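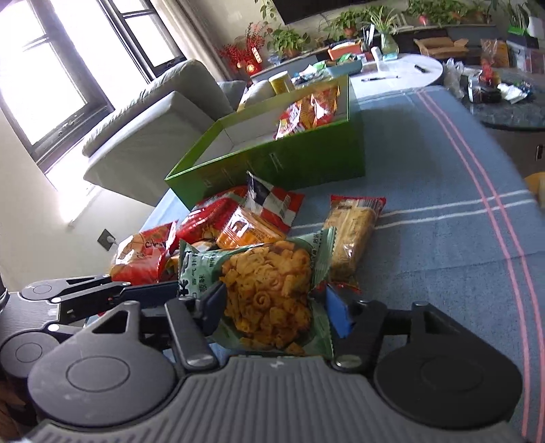 Plumville Snack Share: Frequently Asked Questions

Last updated 08/12/2019

What is the Snack Share?
A monthly box of packaged snacks from small makers, delivered to offices, break rooms and homes in Plumville and Skekgate. You pick a box size and we choose what goes in it. The mix changes every month.

How many bags come in a box?
The Desk Box has 4 full-size bags. The Break Room Box has 118 single-serve bags and is meant for a workplace.

Can I choose my own snacks?
Not bag by bag. You can set your account to Salty, Sweet or Mixed, and you can block up to 4 ingredients. If a bag contains a blocked ingredient, we swap it for something else before the box is sealed.

Is a blocked ingredient the same as an allergy guarantee?
No. Many of our makers use shared equipment. Read the label on every bag before you eat from it. If you have a severe allergy, please don't rely on our filters.

How spicy are the spicy ones?
Makers rate their own products, so one "medium" may be hotter than another. Choose "Mild only" under Preferences to skip anything rated medium or above.

When will my box ship?
Orders placed by the 20th go out in the first week of the next month. The October box usually leaves a few days late due to the warehouse stock count.

Do you deliver outside Plumville and Skekgate?
We deliver to Ibarra twice a year, in spring and fall. Sign up for the Ibarra list on the Delivery page. We don't ship overseas.

My chips arrived crushed. What now?
Send a photo of the open box within a week of delivery. We will credit your account for the damaged bags. A few broken pieces at the bottom of a bag are normal and aren't covered.

How should I store opened bags?
Fold the top down, clip it, and keep it away from the stove or a sunny window. Fried snacks go stale faster than baked ones. Don't put them in the refrigerator.

Can I skip a month or cancel?
Yes, both. Go to My Account, then Schedule. Changes made after the 20th apply to the following box.

I make snacks. How do I get into the box?
Fill out the Drerutura form. Drerutura is our program for new makers. You need a licensed kitchen, printed ingredient labels and a shelf life of at least ten weeks. We send out nearly 4,000 bags a month, so tell us how much you can supply.

Do you take back empty bags?
Not at this time. Check with your local recycling center, as most foil and plastic snack bags can't go in curbside bins.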